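小さな工場がロボットを買うまでの、長くて楽しい遠回り
部品仕分けの自動化を、予算の立て方から考える

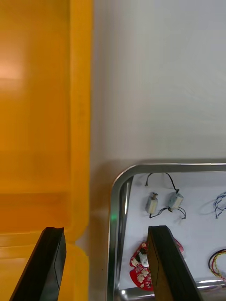

ロボットを買おうと決めた日のことは、どの会社で聞いても皆さんよく覚えていらっしゃるのに、いくらまで出すと決めた日のことは、どうも記憶があいまいなようです。今回おじゃましたセゼックス(Sesex)も、そんな会社のひとつでした。玩具や教材キットに使われた小型の電子部品を引き取り、使えるものを選り分けてもう一度世に送り出す、なんとも手間のかかる、でも聞けば聞くほど応援したくなる商売です。

仕分けの相手は、小さなモーターや配線の束、それに基板です。ステンレスのトレーに白い紙を敷いて部品を広げ、脇に置いた黄色い樹脂の箱と並べて作業する。人の手なら何ということもない仕事ですが、これを機械に任せようとすると、とたんに話がややこしくなります。モーターから伸びた細い線は隣の線とからみますし、金属のトレーは光をよく返します。予算書の一行目に「アーム一式」とだけ書いて安心していると、あとでこの線とこの光に泣かされるのだそうです。

セゼックスが最初に取った見積もりは、プルリヴェル(Plullivell)という装置商社のものでした。アーム、架台、安全柵、据え付けまで込みで574万円。社内では「思ったより安いじゃないか」という声と「うちの規模でそれは無理だ」という声がきれいに割れて、会議は昼をまたいだといいます。私はこの話がとても好きです。どちらの言い分も、まだ中身を読む前に出ていたのですから。

では、その中身はどうだったか。よく読むと、指先、つまり部品をつまむグリッパーの分は標準品が2本入っているだけで、交換用の指も、指先に貼る滑り止めも別でした。小物を扱う現場では、ここがいちばん減ります。平たい板のような指は箱の縁にもトレーの縁にも当たりますし、モーターの軸のような細いものをつまむには、先の形を何度も作り直すことになります。担当の方は、消耗品の欄を年に20万円で立て直しました。読者の皆さんにも、指先は文房具と同じ棚に置くつもりで予算を組むことをおすすめしておきます。鉛筆を買って、削り器と替えの鉛筆を買わない人はいませんものね。

次に揉めたのが、目、すなわちカメラです。手首に小さなカメラを付ける方式と、上から作業台全体を見下ろす方式があり、値段の差よりも置き場所の差のほうが大きいのです。手首に付ければ部品のすぐそばまで寄れますが、指そのものが部品にかぶって、肝心なところが隠れることがあります。基板の真ん前に指が来てしまえば、見えるのは端のほうばかり。上から見る方式なら全体はつかめるかわりに、架台を立てる柱が要り、柱が立てば人の通り道が狭くなります。セゼックスでは床にテープを貼り、段ボールで柱をこしらえて、一週間その横を歩いてみたそうです。費用はテープ代だけ。こういう下調べは、いくらやっても損がありません。

もう一社、ブラニガン(Brannigan)は貸し出しを提案してきました。月々の払いは割高でも、合わなければ返せるという安心がついてきます。買うか借りるかは永遠の悩みで、私も洗濯機ひとつで三日は迷うたちですから偉そうなことは言えないのですが、ひとつだけ、これは良い問いだと感心した言葉がありました。「この仕事は、来年も同じ形で残っていますか」。部品の種類が毎月入れ替わるような現場では、機械の値段よりも、教え直しにかかる人の時間のほうがずっと重くのしかかります。セゼックスはそこで初めて、教え直しの時間を工数として予算に載せました。年に120時間。見積書のどこにも書いていない数字です。

トレーと箱の話も、少しだけさせてください。機械の話に夢中になると忘れがちなのですが、器を変えるだけで楽になることがずいぶんあります。縁の丸いステンレスのトレーは洗いやすくて丈夫、長年使ってきた愛着もある。けれども縁が立っているぶん、指が斜めに入ると当たりやすい。白い紙を敷けば部品の輪郭は見やすくなりますが、紙がずれれば位置もずれます。紙を留める工夫をするか、底の白い浅い器に買い替えるか。どちらに転んでもロボット本体に比べればかわいい金額で、こちらを先に試してから本体の仕様を決めても遅くはありません。

配線の束については、まだ答えが出ていないとのことでした。青と白のより線も、黒や黄や赤の混じった輪も、つまみ上げれば何がついてくるかわかりません。線ものは当面人の手で先に抜いておき、機械にはモーターと基板だけを渡す。そう割り切った計画書には「第一段階」と書いてあって、第二段階の欄はまっさらなままです。空欄のある計画書というのは頼りなく見えるかもしれませんが、私はむしろほっとしました。全部を一度に片づけようとした計画ほど、金額がふくらんで、結局どこかの引き出しで眠ることになりますから。

社内でこの導入計画はプルケダッハ(Prerkedach)と呼ばれています。由来をうかがったところ、どなたもご存じないとのこと。発注は8月の予定で、いまはプルリヴェルから取り直した見積もりと、ブラニガンの貸し出し条件を並べて、毎朝少しずつ読み比べているところだそうです。決まったらお知らせしますねと言っていただいたので、その折にはまたお茶菓子を持ってうかがうつもりでおります。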